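市販頭部装着型作業記録キット「Treta」の評価
プロジェクト演習報告書(第2班)

概要
本報告は、遠隔操作ロボットの教示用データを人の手作業から取得する市販キット「Treta」(Gultwood社)について、導入の手間、記録品質、付属ソフトの使い勝手を評価したものである。対象作業は家庭内の片付けのうち、ゴミ箱の取り扱いと床上の小物の回収とした。指導はBritta Hollmann先生による。

1. 背景
前年度の班は関節角を直接教示する方式を用いたが、1動作あたりの教示時間が長く、学期内に十分な量の動作を集められなかった。今年度は作業者の視点映像から手の姿勢を推定する方式に切り替え、自作と市販品の利用を比較した。自作案は時刻同期の実装に工数がかかると判断し、市販キットの借用を選択した。

2. キットの構成
貸出品に含まれていたのは、頭部カメラ、装着バンド、小型記録器、校正用ボード、および編集ソフト「Tondum」の利用権である。手指側にセンサやマーカは付けない。手の姿勢は映像のみから推定され、結果は関節点の時系列として出力される。編集ソフトでは、区間の切り出し、動作名の付与、左右の手の入れ替わりの修正ができる。

3. 方法
3.1 作業の定義
作業を「容器に触れる」「容器を支える」「小物をつかむ」「小物を入れる」の四つに区分した。各動作の開始は手が対象に接触した時点、終了は手が離れた時点とする。容器を支える動作では、両手を内側の縁に当てる持ち方も正例に含めた。当初の基準は外側からの把持のみを想定していたため、予備記録の後に改訂した。

3.2 記録条件
床に置いた容器を立位または前傾姿勢で扱い、カメラは下向きに固定した。服装は指定していない。床は明るい灰色のタイルで、照明は天井灯のみとした。1回の記録は30秒で打ち切り、計200回を採取した。校正は装着のたびに行った。

3.3 評価項目
評価項目は、手の検出が途切れたフレームの割合、左右の取り違え、区間付与に要した時間の三つである。基準ラベルは班員2名が独立に付与し、不一致は協議で決定した。協議の記録は付録Bに収めた。

4. 結果
編集後に有効となった動作区間は3,356件であった。検出の途切れは、片手がもう一方の手を隠す場面と、手が容器の奥に入る場面に集中した。黒色の容器では縁と内面の境界が推定に使えないらしく、指先の位置が内側にずれる例が見られた。親指を容器の中央側へ伸ばした姿勢では、他の指に比べて親指の推定が安定していた。
左右の取り違えは、両手が画面内に同時に現れる区間では少なく、片手だけが画面端から入る区間で多かった。編集ソフトの自動修正はこの型の誤りをほとんど拾わず、手作業で直した。
透明なボトルをつかむ動作では、手の推定自体に問題はなかったが、物体側の自動ラベルが付かない場合があった。包装袋とボトルが重なって置かれた条件も同様である。

5. 考察
手の姿勢の取得に限れば、本キットは学生演習の用途に足りる。装着から記録開始までの手順は短く、説明書のみで実施できた。一方、物体ラベルは補助的なものと考えるべきで、片付け作業のように対象が雑多な場合は手動付与の工数を見込む必要がある。
比較候補としたOmerović社の手袋型は、遮蔽に強いと予想されるが、素手と接触条件が異なるため今回は採用しなかった。両者の併用は検討に値する。
なお、出力の座標系は頭部基準であり、そのままではロボット側の座標に変換できない。本班では校正用ボードを作業領域の隅に置いて変換を求めたが、作業者が大きく姿勢を変えた後の誤差は未評価である。

6. 今後の課題
容器の色を変えた条件での再記録、および変換誤差の測定を12月の中間発表までに行う。動作区分の「支える」については、持ち上げを伴うものと伴わないものに分割する案がある。

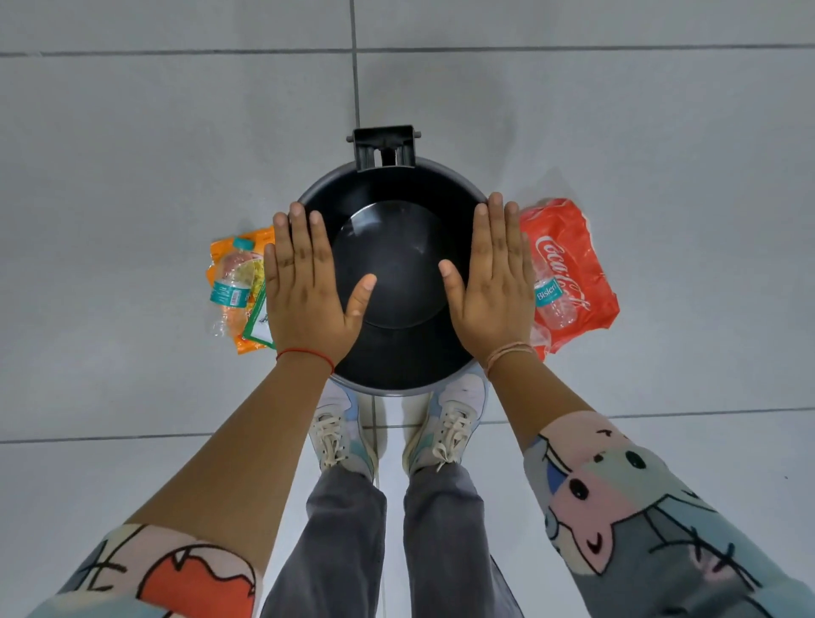 図1 両手を容器の内側の縁に当てた姿勢(頭部カメラ視点)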